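How to Change the Name on Your Pet's Microchip Record

Many adopted cats and dogs come home with a new name, while the microchip record still carries the old one. The number stored in the chip is permanent. The name, address and telephone number linked to it are held by the registry and may be changed by the registered owner at any time.

Before you begin

Have your adoption certificate or bill of sale at hand, along with the chip number printed on it. If the number is missing, any veterinary clinic in Kelemen can scan the animal and write it down for you. Pets adopted through the Drestance shelter since July are registered with Kanetti. Older records may be held elsewhere, and the clinic can tell you which registry to contact.

Updating the record

1. Sign in to the registry's website and select the pet's record. New owners must first complete a transfer of ownership, which requires a copy of the adoption certificate.

2. Enter the new name in the field marked "Pet name." Put the former name in the notes field. Shelter staff sometimes search by the earlier name when comparing lost reports.

3. Check the spelling of your own name, your street address and both telephone numbers. Add a second contact who does not live with you.

4. Save the record and wait for the confirmation message. Changes normally appear within six business days. Print the confirmation and keep it with the vaccination papers.

5. Tell your veterinarian and your insurance provider, if you have one. A claim filed under a different name may be returned for correction.

If a transfer is not finished within 90 days of adoption, the former owner or shelter remains the registered contact and the request must be started again.

City licenses are separate from microchip records. To change the name on a license, use Form 342 at the Trorkuver service counter. There is no fee for a name change alone.

Page last reviewed 10th October.
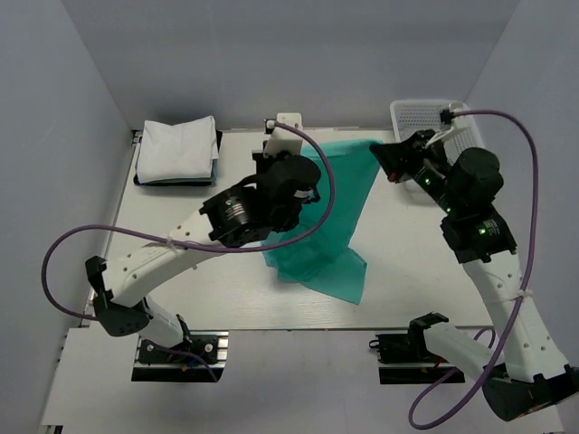
Department of Animal Licensing and Records, Trorkuver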